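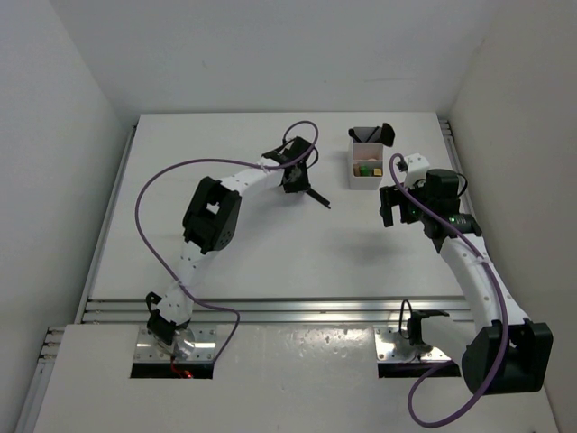 Slide 1. The Tesora cell, with both arms over the work surface and the container at the back of the table.

Speaker notes: Setup and Care of the Tesora Two-Arm Cell
Plulstead Technical Series, 14 Sep 2024

Opening

Good morning, and welcome on behalf of the Plulstead automation group. This session covers one cell only. It describes how Tesora is mounted, how its cables are routed, and how the grippers are checked before a sorting task is loaded. Software is covered in the companion talk on Helo, and questions on that subject should be held until then.

Mounting

Direct attention to the two openings at the front of the table. Each arm stands on a metal plate set into its own cutout. The plates are the reference for every position the cell knows. If a plate has moved, stored positions can no longer be trusted, and the arm must be taught again from the beginning.

The plate bolts are checked with the arms parked and the power off. Work across the plate from corner to corner, and mark each bolt head with a paint pen once it has been brought to the correct setting. A bolt that turns past its mark is to be entered in the log before any other work goes ahead.

The metal rail behind the cutouts runs the width of the table. Staff are asked not to lean on it or to clamp fixtures to it without approval. A camera bracket was fixed there in December, and the calibration had to be repeated when it was taken off.

Cables

Pause on this slide. Most of the faults recorded on Tesora last year were cable faults.

Both arms carry a purple cable with generous loops. The slack is intended. An arm must be able to reach its farthest position, and turn its wrist fully, with no pull on the connector. Staff coming from other cells often want to tie these loops down. They should be told plainly that this is not permitted here.

The check is done by hand at low speed. Move one arm through its full range while a second person watches the cable from the side. Look for rubbing at the elbow, and for any loop that drops in front of the gripper. The right-hand cable passes out over the front edge of the table, so the floor in front of the cell is to be kept clear of carts and stools.

Cables are replaced at 2324 hours of running time, whatever their condition. The hour count is kept by Helo and is shown on the start page.

Collet

Collet is our name for the daily gripper routine. It takes two people and is carried out before the first task of the shift. The steps are as follows.

Close each gripper fully and confirm that the fingertips meet evenly.
Open each gripper and wipe the inner faces with a dry, lint-free cloth.
Run 100 open and close cycles with nothing between the fingers.
Listen for clicking or scraping during the last 35 cycles, when the drive has settled.
Record the result, including a result of no fault.

A finger with a worn tip is replaced together with its partner. Mixed pairs close off center, and the error is hard to see on thin items.

Wrist view and test items

Go to slide 2 before reading this section.

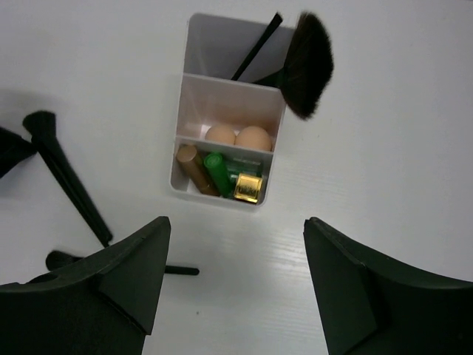
Slide 2. View between the gripper fingers, with the cosmetics organizer and loose brushes on the table.

The wrist view is checked last. Both fingertips should be visible, and the target container should lie ahead of them with clear table in between. If one finger sits noticeably higher in the view than the other, the camera mount is loose or the finger has been seated badly. Correct the mount first, then look again.

The cosmetics set is a demanding one. The two sponges are soft and can be squeezed out of shape by a grip force that suits the tubes. The brush handles are thin and lie close to the surface, so the height setting must be right before a pick is tried. The gold cap has a shiny face that can produce glare. Adjust the overhead light if the cap appears as a plain white patch.

Shadows deserve a short remark. The organizer and the brushes both cast soft shadows on the white top, and the lighting should be left at the same level from one run to the next.

Marks on the table top are to be cleaned off with a damp cloth and no solvent – the surface clouds easily.

Handover

The log sheet is signed by both people who carried out Collet. The cell is then released to Helo, and the doors stay shut until the task has ended. Spare fingers and cables are held in the Plulstead parts store under the Tesora label.

Allow 2 minutes for questions before the break.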